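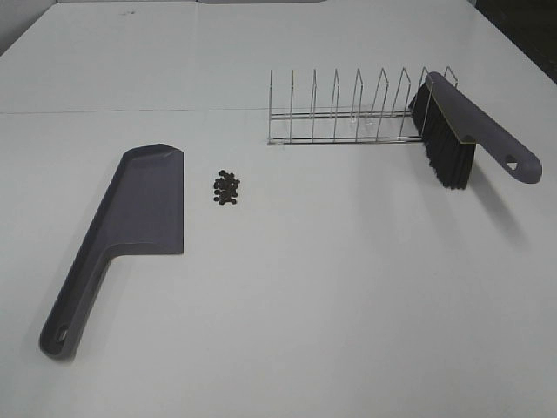 **カテゴリ：見学・展示会 ＞ ロボット**

Trotelthorpeの公開日に来ている。Haluvowの実演コーナー、本日の演目は「掃除」。白い机にちりとりと、濃い茶色の粒がひと山。奥の針金の水切りラックに小ぼうきが立てかけてある。うちの台所より片付いている。

---

粒の正体は不明。コーヒー豆に見えるし、何かの種にも見える。説明係のKobina Amoahさんに聞いたら「こぼれたもの、という役です」と言われた。役なのか。

---

演目の流れはこう。ほうきを取る。粒をちりとりへ寄せる。ほうきを戻す。以上。人間なら鼻歌の一番が終わる前に済む作業を見るために、私は電車を2回乗り換えてきた。

---

ちりとりの口は最初から粒のほうを向いている。「親切な配置ですね」と言ったら、Amoahさんは「今日は親切な日です」と答えた。不親切な日の公開もぜひお願いしたい。

---

司会はHidayah Halimさん。開口一番「途中で止まっても拍手はいりません」。客席で笑ったのは私と、たぶん同業の人。残りの見学者はまじめにメモを取っていた。何をメモしたんだろう。

---

ソフトのほうはCusiという名前で、前に見たPromerの後継だそうだ。Promerは去年の10月にここで見た。あのときの演目はタオルたたみで、タオルは最後まで自分の意思を曲げなかった。私はタオルを応援していた。

---

Halimさんによると、練習は4,000回分。ほうきを取って掃いて戻す、を4,000回。私が一生でちりとりを手にする回数よりたぶん多い。うちの床がそれを証明している。

---

脇のモニターに手首のカメラの映像も出る。これが妙に面白い。机全体を見ているときは「掃除だな」と思うのに、手元の映像になった途端、何の話だったかわからなくなる。

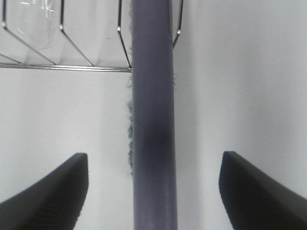
*最終更新：2019年5月15日（水）*

↑手首から見た世界。真ん中に灰紫の棒が一本、左右から黒い指。後ろに針金のラック。指はまだどちらも棒に触れていない。このあたりで客席が一斉に前のめりになった。棒をつかむかどうかに大人がこれほど集中する催しを、ほかに知らない。

---

棒の左側に、ほこりだか毛だかわからない青っぽい灰色のけばけばがずっと付いているのも気になる。近くで見るものは何でも少し汚い。手首にカメラが付いていなくてよかった、人間は。

---

隣の小学生が「指、2本しかないのに掃除できるの」と聞いた。Halimさんの返事は「5本あってもしない人はいます」。なぜこちらを見て言うのか。

---

速さについて。指が近づいてくるときの慎重さは、実家の猫を起こさないように毛布を引き抜くときのあれに近い。急かす気にはならないが、途中で水を飲みに行って戻ってくる余裕はある。実際に行った。戻ったらまだ近づいていた。

---

難しいのはどこですか、とまともな質問もした（たまにはする）。Amoahさんいわく、掃くところより持つところ。ほうきは立てかけ方が少し違うだけで柄の向きが変わるし、浅く持つと掃いたときに手の中で回る。なるほど、と思ってから、自分がほうきの持ち方を考えたことが一度もないのに気づいた。

---

もうひとつ聞いた話。毛の部分が厄介らしい。押しつけると曲がって、粒の手前で止まったり、逆にはじいたりする。「粒は言うことを聞きません」とのこと。タオルといい粒といい、Haluvowの人たちはいつも誰かに逆らわれている。

---

で、本番。3回見たうち、最初の回はきれいに寄せた。次の回は粒がひとつ遠くへ転がり、ロボットは見なかったことにした。この態度には非常に親近感を覚えた。客席からは拍手。いらないと言われていたのに。

---

最後の回は戻すところで時間がかかった。ラックの端にほうきを立てかけるのに、置いては少し直し、置いては少し直し。Halimさんが小声で「そこはもういいよ」と言っていた。マイクが拾っていた。

---

配布資料をもらったら225ページあった。掃除の説明で225ページ。帰りの電車で読むつもりで開いたが、目次の途中で寝た。

---

質問をいくつかもらったのでまとめて。

・予約は不要。受付で名前を書くだけ
・入場は無料。コーヒーは有料で、薄い
・撮影は実演コーナーなら可
・自分でロボットを動かす体験はなし（小学生が交渉していたが、だめだった）

---

次回の演目は未定とのこと。Amoahさんに希望を聞かれたので「皿洗い」と答えたら、少し黙ってから「水は、まだちょっと」と言われた。ラックはもうあるのに。

---

帰宅。床に米粒がいくつか落ちているのを見つけた。ほうきがどこにあるのかを今探している。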